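Diary > Workshop days
Home Diary Archive Contact

April 28, 2026
By Bhavana Nambiar

Second day at the Burkgate unit. I got in before nine and spent the morning on the racking, which has been annoying me since December. Everything had ended up wherever there was a gap.

Benedikt wanted the black trays back in their box. I wanted them out on the yellow shelf, where I can reach them without bending. They're shaped like the sole of a boot, so they don't stack neatly, and a row along the top seems the best we can do. The grey discs went on the level below. He gave in once the kettle had boiled.
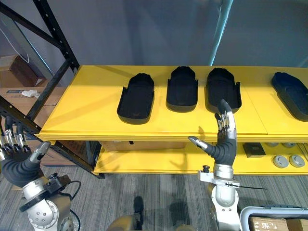 After that I swept the floor and rang Skidia about the delivery. They say 26 boxes on Thursday and the rest when they have a van. I asked for the rest in writing. We've paid for 3,000 pieces and I'd like to see them before the invoice from Candska comes in as well.

Lunch was a cheese roll in the car. It rained the whole time.

In the afternoon I wrote labels — big letters, black pen, no abbreviations this time. Benedikt's handwriting is better than mine but he was busy with the door, which still sticks. Two labels peeled off before I'd put the pen down, so I need better tape.

Home by six. Must remember to take the spare key back to Rao, and a cushion for that chair.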